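Home | Posts | Kitchen | About

Still no robot butler then

Quick one before work. Nermina asked on Wednesday if a machine could clear our dining table yet. Short answer, no. Long answer, sort of, in a simulator, if you're patient.

Tidying is horrible stuff for an arm. Thin things, flat things, things with holes in. A disc lying flat on wood, where do you even grab it?

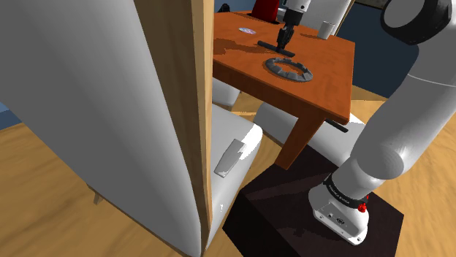
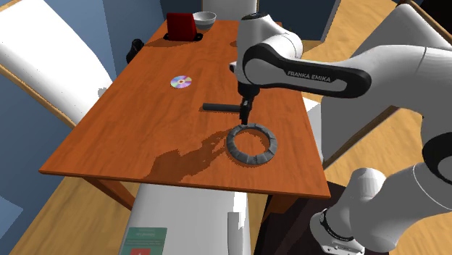 I'd want 1,000 goes without a breakage before I let one near my mugs. And chairs! Everyone forgets chairs. Ours are never pushed in. Oisín reckons two years, I said ten, we have a bet on (loser does teh washing up).

More when I've had some sleep.

Recent posts
Hoovering the stairs, again
Buvum kettle, 2 months on
Folding towels is hard

Contact | Back to top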